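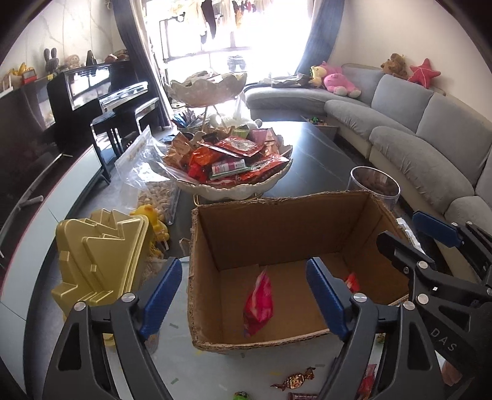

How many demos does one task need before the policy stops guessing? For a single sorting task in one home, we plan on 800 and start training at 197.

12 replies · 41 likes

2/ The 197 is an accident. It was the size of the first batch that passed review in July, and the checkpoint trained on it was good enough to tell us what was missing. We kept it as the first training point for every task after that so the curves line up.

3/ Task definition for this set: small packaged items go from the tabletop into an open cardboard box. Handheld grippers, no arm. Start pose is free, end pose is free, the item has to be released inside the walls. Anything that lands on the rim counts as a failure and gets its own label.

3 replies · 19 likes

4/ Wrappers are the hard part. Foil throws highlights that move with the wrist camera, and a twist-wrapped candy has two ends that look graspable and one middle that is. Operators go for the middle without thinking. The policy copies that only if the approach is slow enough to show up in the data.

5/ We cap approach speed for that reason. Fast demos look great on replay and train badly. Yimyam (our review tool) flags any episode where the fingers close within 2 frames of first contact. A reviewer then keeps it or drops it.

6/ We don't clear the room. The first Nakville set was shot on a bare bench with a gray backdrop, and success fell apart as soon as there was a sofa or a window behind the box. Furniture, toys, bowls of other snacks – all of that stays where the household left it.

8 replies · 66 likes

7/ Backlight is still open. A blown-out window behind the target costs us contrast on the far wall of the box. Locking exposure helps the window and hurts the box interior. Current setting favors the interior. If you have numbers on per-episode exposure for wrist cameras, please post them.

8/ Box placement: moved every 30 episodes, rotated each time. Moving it every episode slowed the operators down and we saw no gain on held-out tables. Leaving it alone for a whole session gave us a policy that dropped candy where the box used to be.

2 shares · 27 likes

9/ Failures stay in. Slips, double picks, a packet that sticks to a pad and comes back out. They are labeled and held out of the base run, then used for the recovery run. Deleting them early was the most expensive choice we made on the Driseo set, and those episodes had to be collected again.

10/ On storage: raw video plus pose goes to Clustard, one folder per session, never edited. Trims and labels live in a sidecar file. If a label turns out wrong we fix the sidecar and rebuild. Two of us have overwritten raw data in the past – hence the rule.

5 replies · 22 likes

11/ Next set is the same task with soft bags added. Clear plastic is going to be unpleasant for pose and for segmentation. Will post the failure breakdown by item type once review is through.

4 shares · 38 likes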